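4.2 Surface clutter and the claim of "tidiness"

Curkis scores a crinkled floral sheet beside light brown wood as disorder. We doubt creasing alone tells us much.
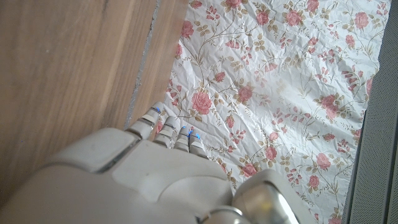

4.3 Mixed objects

Szewczyk's Nenda scale goes further, grading unrelated items as "unsorted". A banana beside a toy car may be someone's ordinary arrangement, whatever its colour, and 3 of our 21 raters refused to score it.
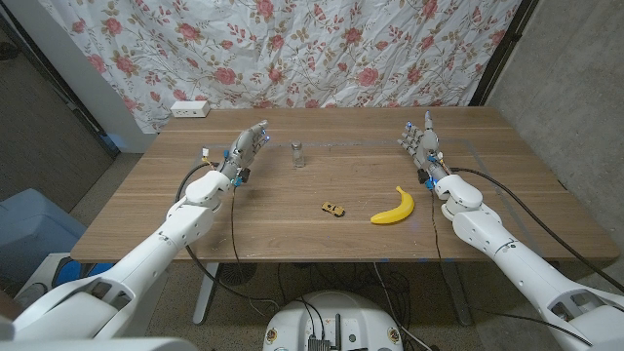 Figure 2. Tabletop with glass shaker, yellow toy car and banana.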